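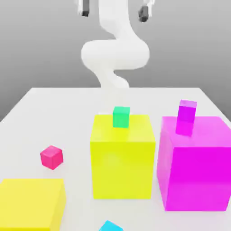 Block stacking in the simulator, gripper open above the green cube.

Workshop tips: recording stacking demos at home

Tips from the Limance bench notes, April 2018.

Start every demo with the gripper open and high over the table. Mixed start heights make the first second of each recording hard to learn from.

Move the small cubes between runs. Leave one on the table, set another on a big block, and turn one so a corner faces you.

Keep a failed grasp if you recover from it. Delete the run if you had to reset halfway.

Stop after 45 demos and take a break. Tired hands make jerky paths.

Name files by task first, then run number: stack_116, stack_117. Back them up before you trim anything.

Our first set had 900 runs. We kept 593 after throwing out duplicates and runs with long pauses.

Check playback at normal speed before you start training. Slow playback hides the jerks.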